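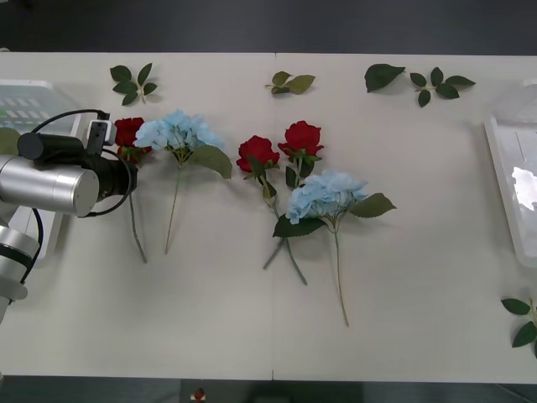 赤いバラ3本と水色のあじさい2本、外れた葉っぱも並べたところ

トップ 新着 カテゴリ 検索 ログイン
Maline掲示板 > 花と飾り > 造花・アーティフィシャルフラワー > しまい方、お手入れ

造花のバラとあじさい、みなさんどうやってしまってますか?

mugicha_pan
3/25/24
はじめまして、いつもは読むだけの者です。長くなりそうなので先に謝っておきます、すみません!

Stilloncombeという小さい喫茶店の窓辺の飾りつけをまかされて1年になります。といっても身内の店なので、お金は出ません(コーヒーは出ます)。4月に入ったら窓辺を黄色と白に替えたいので、いま飾っている赤いバラと水色のあじさいを引き上げて、次の冬までしまっておきたいんです。

去年もバラをしまったんですが、これがもうひどい出し方をしてしまって。衣装ケースに他の飾りと一緒にどさっと入れておいたら、花びらに変な折り目はつくし、葉っぱは取れてケースの底にたまってるし。どの茎から取れた葉なのか見当もつかなくて、結局あじさいのほうに小さい葉を差してしまったりしました。あじさいの葉って大きくて幅があるから、小さいのが混ざると一目でおかしいんですよね。気づいたのは飾ってから2週間後です。

なので今年はまず机の上に全部広げて、茎のあるものと、外れた葉っぱだけのものを見比べるところからやっています。白い机だと細い茎もよく見えていいですね。

で、聞きたいのは次のことです。
・寝かせてしまうか、立ててしまうか
・外れた葉っぱは今つけるか、飾るときにつけるか
・あじさいのふわふわをつぶさない方法

バラはVukbergで1本346円で買ったもので、高級品ではないです。でも気に入ってるので長く使いたい。よろしくお願いします。

tane_to_hasami
いらっしゃい〜。うちは断然、立てる派です。
深めのカゴに茎を下にして入れるだけ。花の頭どうしがぶつからない程度に間をあけて、上から薄い紙をふわっとかけておしまい。寝かせると下になった花びらが必ずつぶれます。バラは花びらが重なってるぶん、つぶれると中心がゆがんで戻しにくいんですよ。
あじさいは私なら袋もかけません。袋の口をしばるときに押しちゃうので。

rinrin_66
立てるのは茎の長さによりませんか?
うちのは50cmあって、カゴに立てるとぐらぐらして、そのうち頭の重いのから順に倒れてきます。倒れたのに気づかないまま半年たつと、首のところで曲がりぐせがつきます。私は寝かせる派。平たい箱に頭と足を互い違いにして入れると、花どうしが重ならないので意外とつぶれません。

tane_to_hasami
>rinrin_66さん
倒れるのはカゴが浅いからでは…。深さがあれば倒れないですよ。うちは十年近くこのやり方で困ったことないです。

rinrin_66
>tane_to_hasamiさん
うちは押し入れの上の段なので、深いカゴだと入らないんです。家の事情もそれぞれってことで。十年はすごいですけど、飾る本数も違うと思いますし。

nekoyanagi_dori
割り込みます。どっちの言い分もわかるけど、しまう前のほこり取りの話が先じゃないですか?
喫茶店の窓辺って油っぽいほこりがつくでしょう。あれをそのまま半年寝かせると花びらにしみついて、淡い水色なんかはくすみます。赤は目立たないけど、さわるとなんとなくべたっとする。
私はぬるま湯に台所用の洗剤をほんの少し入れて、茎を持って花だけふりふりします。こすらない。あとは逆さに吊るして乾かします。丸一日は見てください。

mugicha_pan
みなさんありがとうございます! 寝てる間にこんなに…うれしいです。
ほこりのこと、すっかり抜けてました。窓辺なので日にも当たるし、コーヒーの湯気もあるし、汚れてますよね絶対。ただ洗うのはちょっとこわいです。布っぽい花びらって色落ちしませんか? 赤と水色だから、もし赤が出たらと思うと手が止まります。

nekoyanagi_dori
赤は出ることありますよ。だから赤と水色は桶を分けること。最初に、裏側の目立たない花びらを濡らした白い布で軽く押さえてみて、布に色がついたら洗わないでハケだけにする。

ohiru_no_tsuki
私は洗うの反対です。
花びらの根元って糊でとめてあるものが多くて、一度濡らすと乾いたように見えても中でゆるんで、次のシーズンにぽろっと取れます。洗ってすぐは「きれいになった!」と喜ぶんですけど、つけは後から来ます。やわらかいハケと、ドライヤーの冷風。それで落ちないほこりは、もう味だと思っています。

nekoyanagi_dori
味…(笑)
お客さんに見せる花ならそこは頑張りたいかなあ。糊がゆるむかどうかは物によります。Brabecのは何回洗っても平気でした。安いのだとたしかに取れたことあります。

ohiru_no_tsuki
じゃあやっぱり346円のバラは洗わないほうがいいんじゃ…。

nekoyanagi_dori
そこは、はい。先に1本だけ試す、に訂正します。

mugicha_pan
笑ってしまいました。お二人とも勉強になります。バラを1本だけ試して、あじさいはハケでいこうと思います。

それで立てる・寝かせる問題なんですが、ちょうど白いプラスチックのカゴがあったので、バラをとりあえず入れながら考えていました。寝かせて入れたときにどうなるかというと、花の下のがくがくるんと外に反っているので、葉と花びらのあいだにひっかかるんです。抜くときに引っぱると、隣の花の葉までついてきそうになる。

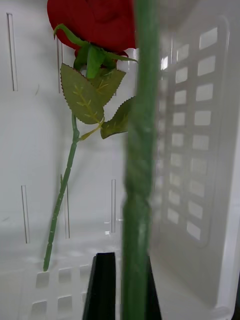
それから、うちのバラは茎にぽつぽつとトゲみたいなでこぼこがついていて、これも地味にくせ者です。寝かせて重ねると、でこぼこどうしがかみ合うというか、するっと抜けない。ぎざぎざした葉のふちもひっかかりますし。去年葉っぱが取れたのは、しまっている間よりも、出すときに私がぐいっとやったせいかもしれません。

あと、よく見ると葉のふちがほんのり赤茶色なんですね。ずっと飾っていたのに初めて気づきました。緑もつやがなくて、少しくすんだオリーブっぽい色。こういうの、窓辺だと逆光で全然見えてなかったです。もったいない。

rinrin_66
ああ、トゲつきなら話が変わってきます。寝かせるなら1本ずつ薄紙でくるんでください。茎だけでいいです。花はくるまなくて大丈夫。紙の端は留めなくても、茎にそってひねればほどけません。
私はこれで箱の中で一度もからんだことがないです。面倒ですけど、テレビを見ながらやればすぐですよ。

tane_to_hasami
だから立てればいいのに〜(しつこい)
トゲつきこそ立ててください。茎どうしが当たっても上に抜くだけだから、葉は取れません。

mado_giwa_tarou
男ですがお邪魔します。店の飾りを十数店まわってやってた時期がありまして。
立てるか寝かせるかは、正直に言うと茎の太さで決めてました。針金の入った茎は寝かせて平気、曲がっても戻せるので。針金のない細い茎は立てると自分の重みで少しずつおじぎします。あじさいは頭が大きいので、細くて長い茎なら寝かせたほうが無難です。
そのかわり、あじさいは花の部分だけ箱のふちに引っかけるようにして浮かせます。厚紙に18mmの切り込みを入れて、そこに茎を通すと頭が宙に浮きますよ。

mugicha_pan
>mado_giwa_tarouさん
宙に浮かせる! それは思いつきませんでした。うちのあじさい、まさに茎が長くてほっそりしてるんです。厚紙ならいくらでもあるのでやってみます。

ohiru_no_tsuki
浮かせるのいいですね、まねします。18mmって茎よりだいぶ太くないですか? すっぽ抜けそう。

mado_giwa_tarou
すみません、書き方が悪かったです。切り込みの長さが18mmで、幅はハサミの一本線です。茎を押し込むと紙がはさんでくれます。丸い穴だと抜けます。

koguma_bento
外れた葉っぱのほうに誰も答えてないので書きますね。
私は「飾るときにつける」派です。つけてからしまうと、また取れて二度手間になるので。葉だけまとめて、小さく仕切られたケースに大きさ別に入れてます。ネジとかビーズを入れるやつです。ふたつきの透明のが中身が見えて便利。
大事なのは、どの花の葉か書いた紙を一緒に入れること。絶対忘れますから。自分の記憶を信じて二度失敗しました。

rinrin_66
私は逆で、しまう前につけます。飾る日って時間がないじゃないですか。脚立を出して、窓を拭いて、花を選んで、さあ差すぞってときに葉がないのはつらい。落ちやすい葉は根元にグルーをほんの一滴つけておくと、次の年も持ちます。

koguma_bento
グルーは糸をひくのが苦手で…。葉の裏に白いもやもやがつきませんか?

rinrin_66
つきます。裏だから気にしてないです!

tane_to_hasami
私は葉っぱのグルーは反対。茎に差しこむだけのタイプなら、向きを変えて使いまわせるのがいいところなのに、固めたら左向きの葉は一生左向きですよ。

mugicha_pan
たしかに、うちのも向きを変えられるのかも。差しこみ口を見てみたら、葉のつけ根のところが節みたいになっていて、押しこむとけっこうしっかり止まる子と、ゆるゆるの子がいます。ゆるいのだけグルーにして、あとは差しこみのままにしようかな。いいとこ取りで。

nekoyanagi_dori
それが一番いいと思います。あと保管場所! 衣装ケースって何リットルのですか? 大きすぎると中で動くので、すき間に紙を詰めてくださいね。乾燥剤は入れなくても平気だけど、防虫剤は色が変わったことがあるので私は入れません。

mugicha_pan
67リットルのです。去年はその中にガーランドとかキャンドル立てまで入れてたので、つぶれて当然でした…。今年は花だけにします。キャンドル立てには出ていってもらいます。

mado_giwa_tarou
花だけなら十分すぎる広さです。重いものは別、を守るだけでだいぶ違いますよ。

mugicha_pan
いったん報告です。
バラの裏側を白い布で押さえてみたら、うっすらピンクがつきました! なので洗うのは全員中止。ハケと冷風にしました。ohiru_no_tsukiさんの勝ちです。
ハケは化粧用の使っていないやつがちょうどよくて、花びらの重なりの奥まで入ります。奥のほこりがすごかった。出てくるたびにちょっと楽しくなってきて、気づいたらお茶が冷めてました。

しまい方は、バラはカゴに立てて、あじさいは厚紙で浮かせて寝かせることにしました。tane_to_hasamiさんとmado_giwa_tarouさんの両方をいただきました。rinrin_66さんの薄紙も、バラの茎に巻いてみたらカゴの中でも音がしなくて(かさかさ当たる感じがなくなって)よかったです。
葉っぱはゆるい分だけグルーでとめて、残りは仕切りのケースへ。紙にちゃんと「バラ」「あじさい」と書きました。

tane_to_hasami
お疲れさまでした! カゴは窓から離して置いてくださいね。赤は日焼けすると朱色っぽくなります。

rinrin_66
半年後にどうなったか教えてください。うちの寝かせたバラと比べたいです。

koguma_bento
黄色と白の窓辺も見たいです。ミモザですか?

mugicha_pan
ミモザとマーガレットの予定です。ミモザの粒がぽろぽろ落ちるらしいと聞いて今から身構えてます…それはまた別のスレッドを立てます!

コメント

yubune_yuzu
厚紙のやり方、かすみ草でもできました。茎が細いので切り込みはもっと短くしました。

hachimitsu_pot
うちもあじさいの葉をバラに差して一冬過ごしました。仲間がいてほっとした。

shiro_mame
グルーの糸はドライヤーの温風を一瞬あてると消えますよ。花びらには当てないように気をつけて。

sora_kagi
Vukbergのバラ、去年50本まとめて買って教室の入口に飾りました。色はうちのも少し出ます。白い服のときはさわらないほうがいいです。

yubune_yuzu
>shiro_mameさん
やってみます、ありがとう。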